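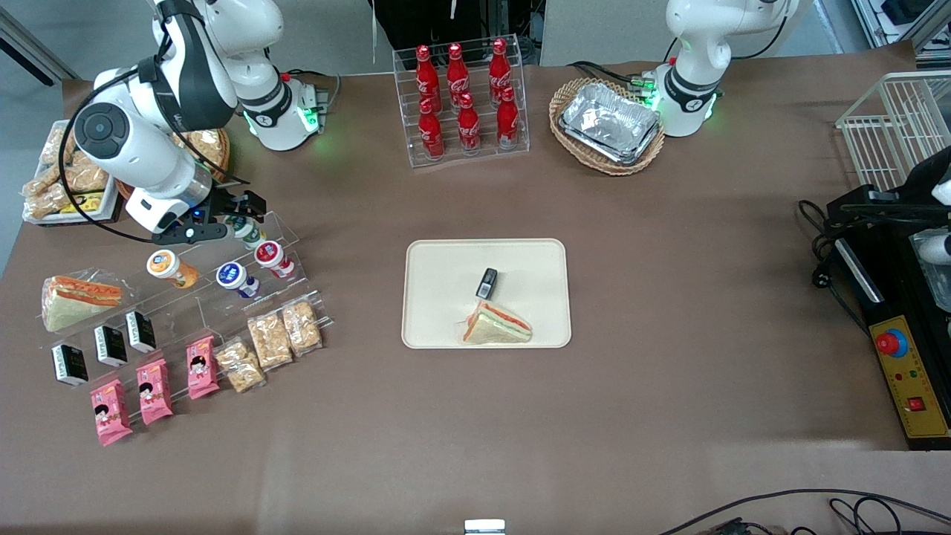

N.º 27 · Página 2

De visita en Nalska: lo que aprendimos antes de pedir presupuesto

Llegamos a las puertas abiertas de Nalska con una libreta llena de preguntas y salimos con el doble. En Gasel llevamos desde agosto dándole vueltas a automatizar la preparación de bandejas de merienda, y hasta ahora todo lo que teníamos eran catálogos y hojas de cálculo. Ver el trabajo de cerca es otra cosa (¡y qué ganas teníamos!).

Nos recibió Musyoka Masanja, que lleva las demostraciones, y nos plantó directamente delante de la mesa de bandejas: dos brazos blancos, un expositor escalonado con yogures para beber y aperitivos, y en el centro la bandeja de color crema con su sándwich envuelto. Me quedé un buen rato mirando la pinza sobre la botellita de la etiqueta verde. En nuestro almacén tenemos exactamente ese problema: envases pequeños, muy juntos, y al lado bolsas y sándwiches en plástico transparente que no se agarran igual que una botella.

Kheri Kioko, nuestra jefa de compras, fue al grano y preguntó por el dinero. El puesto completo, con los dos brazos, las pinzas, la unidad de control y la puesta en marcha, sale por 104 mil euros. Nosotros habíamos apuntado 60 mil, contando solo los brazos. La diferencia escuece, pero agradecimos que Musyoka la desglosara sin rodeos: pinzas de recambio, formación, horas de integración y una partida para los expositores, que hay que fijar siempre en el mismo sitio.

Eso último no lo teníamos previsto ni de lejos. Los expositores acrílicos parecen un detalle de tienda, y sin embargo deciden a qué altura y con qué separación queda cada producto. Erick Lema ya está midiendo los nuestros.

También tomé nota de los cables. Ocupan bastante más mesa de lo que imaginaba, y la unidad de control, con su seta roja de emergencia, necesita un lugar donde el operario llegue con la mano sin estirarse. En el plano que habíamos dibujado no cabía, así que toca rehacerlo.

Por la tarde hubo charla de Bence Oláh sobre alquilar frente a comprar. Su propuesta es alquilar un solo puesto durante una temporada, con los productos propios, y llevar la cuenta de las paradas antes de firmar nada más. Me convenció bastante. A Kheri, que quiere cerrar el presupuesto este año, un poco menos, y lo fuimos discutiendo todo el viaje de vuelta.

Nos queda pedir oferta a Idine para comparar y preguntar por los plazos de entrega de las pinzas. Si alguien de otra sede quiere apuntarse a la próxima visita, que escriba a Erick, que él lleva la lista.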